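Clidska、北欧サスペンス映画の特集上映を8月に開催します

2023年7月30日
ミニシアターClidska 広報担当

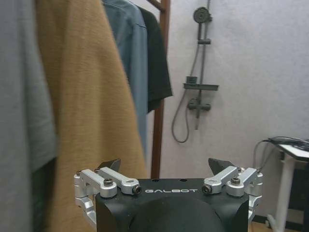
どんな映画がかかるの?
1970年代の北欧で撮られたサスペンスとホラー、全部で11本です。うち5本は日本語字幕つきでは初めての上映になります。

こんにちは、Clidskaの広報です。この特集、私が入社した頃からずっとやりたいと言い続けてきた企画なので、告知を書いているだけでもううれしくて仕方ありません! 目玉は『Garnov』のデジタル修復版。雪に閉ざされた製材所の町で人が消えていく話で、私は試写で2回観て、2回とも同じ場面で声が出ました(隣の席の方、すみませんでした)。音楽がまたいいんです、オルガンがずっと低く鳴っていて。

配給はHallgrímsson、字幕制作はJunicoにお願いしました。古い方言のせりふが多くて、Junicoさんとは語尾ひとつで夜までやりとりしたことも。

パンフレットは690円、ロビーで販売します。全作品の解説のほか、当時のポスターも載せました。紙は少し厚めです。

上映スケジュールは劇場サイトに順次出していきます。報道関係の方の試写のお申し込みは、サイトの問い合わせフォームからClidska広報宛てにお願いします。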